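How to prepare a bowl-moving task for the student robot club

This page is for new members of the Dorkitz club who will prepare their first task with two arms. I wrote it after my own first term, when I lost many evenings on small mistakes. Please read all of it one time before you switch on the power. If something is different in your room, ask Aoi Hamada, she keeps the list of changes.

What you need

- two arms, already calibrated by an older member
- plastic bowls in different colors
- a few light things to put in a bowl
- the Gestis recording program, installed on the bench computer
- one partner. Do not work alone.

Step 1. Choose the bowls

Take bowls with a thin rim. The fingers must go one inside and one outside of the rim, so a thick rim makes it difficult for a beginner. Clear plastic is pretty but harder for the camera than dark plastic. I advise to use both kinds, so your program does not learn only the easy one.

Step 2. Place them on the table

Leave free space for the fingers beside the bowl you want to hold. In my first try I put all the bowls close together and the gripper pushed the neighbor bowl every time. Change the positions a little between the tries. Write in the notebook which bowl is the target.

Step 3. Check both views

We use a view from the wrist and a view from the side. Open them in Gestis next to each other. In the wrist view you must see the rim and the two fingers. In the side view you must see how high the finger is over the table, and this you can not judge from the wrist. 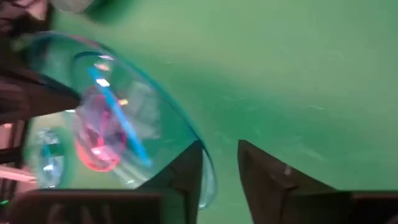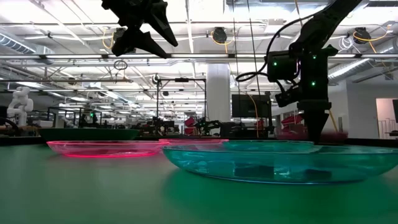
If the rim is outside of the wrist view when the gripper is low, do not turn the camera. Go back up and come down again from a different angle. Masaru Nagano explained me this, and I still forget it when I am in a hurry.

Step 4. Make the slow try

Set the speed to 30 percent. Open the fingers before you go down, not during. Bring the tip a little lower than the rim, stop, look at both views, then close. Lift only a small distance and put the bowl down again. Your partner keeps one hand near the stop button during all this step.

Step 5. Record

When the slow try is good 4 times without touching another bowl, you may record. One recording has a limit of 30 seconds. If you need more, the task is too long for now and you should divide it in two parts. Say loudly "start" so your partner takes the arms away from the table.

For the October meeting in Tiralbridge each team must bring 600 recordings. It sounds like very much, but two people can share the work and change places when they are tired. Bad recordings you should mark with the word "drop" and not delete. Bernadette Wojcik reads them later to find what went wrong.

Common problems

The bowl slides when the fingers close: the gripper is not centered on the rim. Open, move sideways, try again.

The things in the bowl fall out: you lift with the bowl inclined. Turn the wrist to level first, then lift.

The picture is not sharp: the arm moves too fast for the camera. Reduce the speed and wait one moment before you close.

The two arms come too near each other: press stop and move only one of them back. The second arm stays where it is until your partner says it is free.

When you finish, put both arms in the rest position, save the notebook page in the team folder and write your initials on it.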